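Travia families to see new-look reading and maths check-ins this term

2 October 2021

Families at Travia Public School will soon notice something a little different coming home in the Friday folder's place, after the school decided to change the way it checks how children are travelling in reading and maths.

For as long as most parents can remember, the school has relied on one long test near the end of the year. Every child in a grade sat down with the same booklet, worked through the same pages, and got the same sort of mark at the finish. Some children were done before morning tea and spent the rest of the session drawing on the back cover. Others got stuck on the second page and stayed there, which was no fun for them and told their teachers very little.

From this term the booklet is gone, and in its place are short check-ins spread across the year. The children do them one at a time with their own classroom teacher, at a small table in the corner of the room, while the rest of the class gets on with quiet reading or a maths game. A check-in takes 11 minutes from start to finish, and the school has worked quite hard to keep it to that.

Principal Setareh Shojaei has been talking about the idea with staff for a good while, and she was plainly delighted to be sharing it with parents at last when she spoke at the library evening.

"I've sat beside a lot of children on test day over the years, and you see some lovely, clever kids go very quiet," she said. "When a child reads aloud to a teacher they know and trust, you hear so much more. You hear them go back and fix a word. You hear them laugh at the funny bit! I'd like our teachers to have that in front of them when they sit down to plan the week."

The check-ins come in two parts. In the reading part, the child picks one of several short passages, reads some of it aloud and then has a chat about it with the teacher. The passages were written by the teachers themselves over the winter, and they lean heavily on local favourites, so there is one about a pelican at the boat ramp and another about a very long wait at the ferry. In the maths part, the child solves a handful of problems using whatever helps, whether that is counters, a number line, pencil and paper or plain old fingers, and explains out loud how they got there.

Teachers jot down what they hear on a single sheet, and that sheet goes into the child's folder and stays there as they move up through the grades. Parents are welcome to look at the folder whenever they like. You only need to ring the office and ask for a time, and the office would be grateful if you could give them a day's notice so the folder can be found and the kettle put on.

There will be no overall mark on the sheet. This drew the most questions on the night, and fair enough too, as plenty of us grew up with a number at the top of the page and like to know where we stand. Davoud Kordestani, who teaches the Year 4 class and helped put the maths problems together, spent a fair bit of the evening going through a sample sheet with anyone who wanted to see one.

"A mum asked me how she'd know if her son was behind, and I think that's a completely reasonable thing to ask," Mr Kordestani said. "The sheet will tell her. It says in ordinary words what he can do by himself, what he can do with a bit of help, and what we're going to work on next. If we're worried, we'll say we're worried, and we'll pick up the phone well before reports go out."

He also had some gentle advice for families who might be tempted to get in some practice beforehand. There is nothing to cram for, he said, and the passages won't be sent home. A bedtime story, a board game with dice or a hand with measuring out the flour would all be a great help, and they are a good deal nicer at the end of a long day than a worksheet.

Written reports will still come home in December, as they always have, and they will keep the usual grades that the school is required to give. What will change is the comments section, which teachers will now write straight from the check-in sheets. Ms Shojaei hopes this will make the comments feel more like they belong to the child they are about. Parent and teacher interviews will go ahead too, with 2 sessions on offer so that people who work shifts have a better chance of getting along.

The school has set aside money for casual teachers to cover playground duty and other jobs in check-in weeks, so that classroom teachers aren't doing all of this in their lunch breaks. A grant of $500 from the Plelano community fund has paid for the counters, dice and number lines, and there was enough left over for a comfy chair for each of the kindergarten rooms. The kindergarten children have apparently already worked out whose turn it is to sit in them.

Children who have an individual learning plan will do the check-ins in whatever way suits them best, and that may mean a familiar support worker sitting in, a break in the middle, or spreading the two parts over separate mornings. Families who speak a language other than English at home can ask for the maths part to be talked through in that language where the school has someone who can do it. Please have a word with your child's teacher if either of these would help, or if there is anything else you think they ought to know.

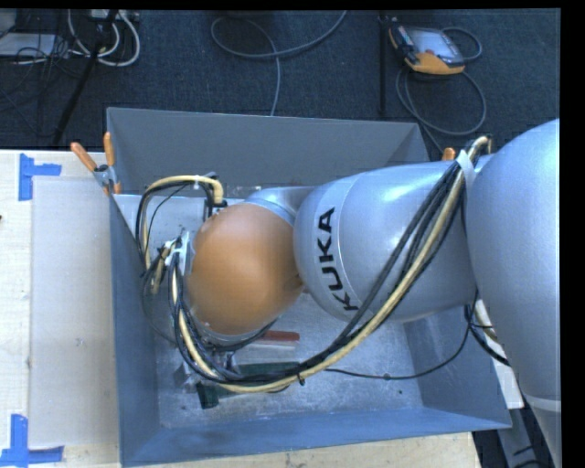

A KUKA robot arm over a grey bin on a wooden tabletop.

Older students have a part to play as well. Children in Years 5 and 6 will be invited to fill in a short page of their own before each check-in, saying what they feel they have got better at and what still gives them trouble. Teachers tried this with one class last term and found the children were remarkably frank, and in quite a few cases rather harder on themselves than anybody else would have been. The page goes into the folder beside the teacher's sheet, and the two are read together at interview time with the child in the room, if the family is happy with that.

The first round of check-ins starts with the youngest classes and works its way up the school. Teachers will let families know when their child's class is coming up, but there is no need to keep a child home or rearrange an appointment around it. Anyone who is away will simply have their turn when they get back.

A second information evening will be held in the library on Heydari Street for those who couldn't make the first one, and little brothers and sisters are very welcome to come along in their pyjamas. Sample sheets for each grade are available from the front office in the meantime, and Mr Kordestani is happy to answer questions about the maths part at the Year 4 door after the afternoon bell.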